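The bottom of the bin

Most workshops have one. It starts as a place to put things down for a minute, and by December it is where the spare parts, the rags and the odd bits of plastic live. It gets emptied once or twice a year, usually when somebody needs something that was last seen going into it.

This feature is about metal bins, the big open sort that stand on or beside a bench, and what to do with the stuff that settles in them. We spent a week going through ours, starting on Fri 22 November, and the notes below come out of that week.

A bin of this kind is cheap to keep and hard to break. Ours came second-hand from the Rundside depot when it closed its lower floor, at 40 pounds the pair, and they had plainly been used hard before we got them. Paint goes first, then the surface underneath starts to mark. None of that matters much for storage. A scraped wall holds a cloth or a casing as well as a new one does. What does matter is the edge. Run a gloved hand along the top of any bin you are thinking of buying, and leave it behind if the glove snags.

Depth is the other thing to think about. Tall sides keep things in, and they also keep things out of sight. Anything small ends up in a corner and stays there. If you mostly store small parts, buy shallow trays and save the deep bins for bulky items.

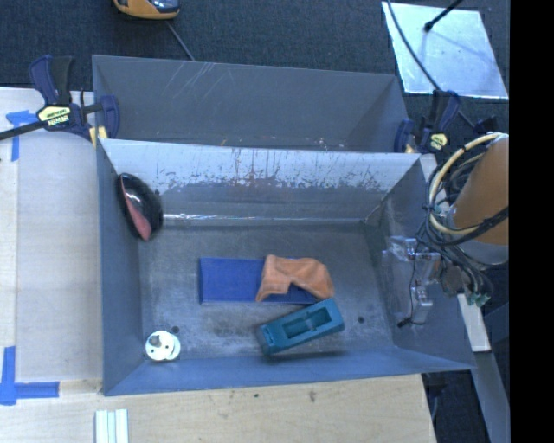 Home and Workshop Desk, Rundside

By the time a bin is down to its last few items, the sorting is quick. Ours had an orange cloth crumpled over a flat blue object, a teal piece with a long recess in its top, a small white round thing in one corner and a glossy black oval one in another. There is a second bin behind the first, and the temptation is always to move the leftovers across and call the job finished. We have done that more than once. It doubles the work the next time.

Take the cloths out first. A cloth left in a bin hides whatever is under it, and it picks up grit from the floor of the bin that will scratch the next thing you wipe. Shake it outdoors, wash it on its own, and hang it on a hook near the bench. If it has had oil or solvent on it, don't put it in the wash or ball it up in a corner. Lay it flat outside to dry and follow the local rules for getting rid of it.

Flat things come next. They are easy to lift once the cloth is gone, and they store best on edge. We use an old letter rack from Malabanan, bought for the office and never used there. A cut-down cardboard box with slots in it does the same job.

Moulded plastic pieces are the slow part. Some belong to a machine, some to a toy, some to a kit that was thrown out years ago. Our rule is to give each one a label with the date it was found and put it in a clear tub. If it is still in the tub a year later, it goes. Curosgate, who run the repair evenings in the old library, will take sound plastic parts in small amounts, but ring before you carry a box down there.

Small round parts need a lidded tin. They roll, they get into corners, and if the bin has holes in its floor, anything narrow enough can drop straight through. Check the size of the holes before you tip a jar of screws in. A piece of stiff rubber matting cut to fit will cover them and can be lifted out for cleaning.

Once the bin is empty, brush it out dry. Water left in the seams will start rust wherever the surface has been scraped back. A stiff hand brush and a vacuum cleaner with a narrow nozzle took us 2 evenings for the pair. For stuck dirt we used the Tindier bench paste, which costs 900 pence for the large tub and lasts nearly for ever. Wipe it off with a barely damp rag and then dry the metal straight away.

Touching up the scraped places is optional. If the bin lives indoors, leave them alone. In an unheated shed a coat of metal primer is worth the bother. Sand lightly with 100 grit, wipe down, and put on one thin coat. Leave it overnight before anything goes back in.

We put ours back on the bench with the matting in, a tin for the small parts and a hook screwed to the wall for the cloths.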